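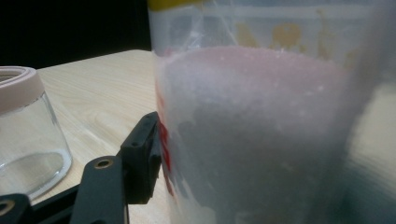
Nadine wrote:
> The notice says the gripper stations will take over dry goods at the Moya kitchen. Eight of us on the early shift portion by hand. Will our hours be cut when this starts, and who answers for a short measure?

To all subscribers:

The questions sent to this list on Wednesday deserve a full answer. No scheduled hours will be reduced under the Prondeck plan. Staff now assigned to portioning will move to checking, labeling and station setup, at their present rate of pay. Responsibility for a short measure rests with the station lead, as it does today.

Work at the stations concerns ordinary kitchen items: tubs of white granulated goods, glass jars, pitchers with handles. Employees will continue to decide what goes on the table and in what order. Any employee may stop a station at any time and need not obtain approval first.

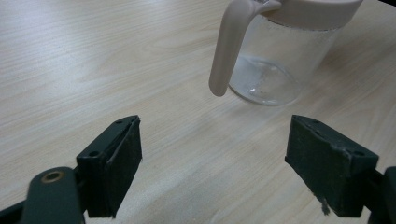 Training will be given in 2 sessions, both during paid time. The Sarix manual will be available in the break room – the printed copy is the one to follow if the two versions differ. Requests for a different session should be sent to extension 3274 before the end of May.

Comments on the draft job descriptions are still being accepted through this list.

Office of Kitchen Operations
Moya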